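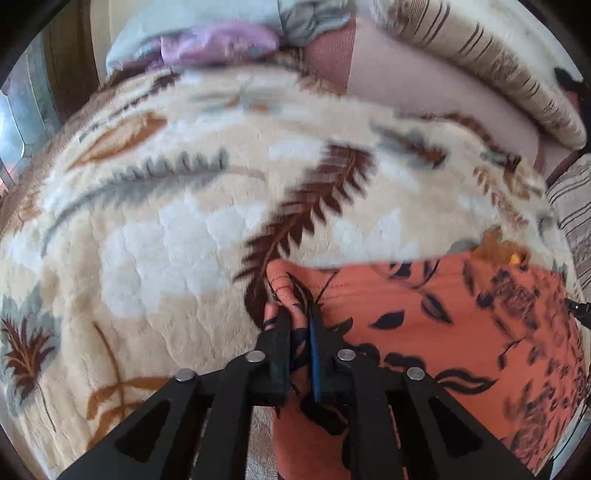
Last changed: October, 4:15 p.m.

Blanket and bedding drive is back, and we need your prints

I spent most of the morning up to my elbows in other people's bedding, so forgive me if this item is a little giddy. The Neden bedding drive has started up again at the old Galanis shop on the corner, and it's already busier than I remember it ever being!

If you're new to town, the idea is simple. You bring in clean blankets, sheets, pillowcases, quilts, throws, any soft thing that goes on a bed or a sofa. We look it over, mend what needs mending, fold it into sets and send it out to families moving into the Drisard apartments. Last year the drive put together 267 sets. Zoi Sotiropoulos, who runs the sorting room, has her eye on a bigger number this time and won't tell me what it is (I've asked twice).

I'm a sucker for a good print, and the orange with the dark navy leaves has my heart. It's a warm terracotta sort of orange, with sprays of leaves and little teardrop petals scattered over it, and against a plush cream-and-white blanket it looks like fall itself. I said so out loud, and was told very firmly that I'm there to fold and write, in that order.

Reda Alaoui is back on mending, with a sewing machine by the window and a second one he swears he'll fix. He asked me to pass along that the first thing he checks is the stitching. An open seam is no trouble at all, he can run one up in a couple of minutes, but he'd love it if you pinned a scrap of paper to the spot so he doesn't have to go hunting. Last week he went over a whole king-size quilt looking for a hole the size of a dime, and found it on the corner he'd started from.

A few things have changed from last year. Drop-off is now at the side door on Nallis Street, and it's open from 9 in the morning until 2. Please don't leave bags out overnight, even if it looks dry. There's a buzzer at about shoulder height, and you have to lean on it a bit. We can take bed pillows this year if they're new and still in the wrapper. We still can't take mattresses, mattress pads or electric blankets, so please don't talk me into it at the door, I'm weak and Zoi will make me carry them back out to your car.

Washing matters more than anything. Wash it, dry it all the way through, and give it a good shake outside before you bag it. Fuzz is our great enemy! The plush blankets shed onto everything that sits near them, and then somebody (me, mostly) is going over a navy pillowcase with a lint roller. If you have plush things and smooth things, two separate bags would make my week.

As of this morning we had 83 blankets through the door, which is terrific, and only 52 sets of sheets, which is a worry. Twin sheets are what we're shortest on. Fitted ones especially. People hang on to the flat sheet and wear out the fitted one, I do it too, but if you've got a full set sitting in a closet for a bed you gave away years ago, we'd be so happy to see it. Color doesn't matter a bit. Kids ask for the loud ones first, so dig out the stripes and the dinosaurs and whatever your aunt gave you.

We could also use hands. The folding shift is 8 people at most, because that's all the tables will take, and it fills up early. The evening shift from 5:30 has more room and, in my opinion, better snacks. You don't need to know how to fold a fitted sheet. I've been shown four different ways and mine still come out looking like a dinner roll. There's a sign-up sheet inside the side door, next to the coat hooks, or you can just turn up and ask for Zoi.

One more, from the found pile. A small embroidered pillowcase with the initials R.M. came in at the bottom of a bag of towels, and it looks like something that might have been put in there by mistake. I've set it on the shelf behind the front counter. If it's yours, come and get it, or call the shop and leave a message and we'll hang on to it until the drive closes at the end of the month.

Parking behind the building is free after 4. Watch out for the pothole.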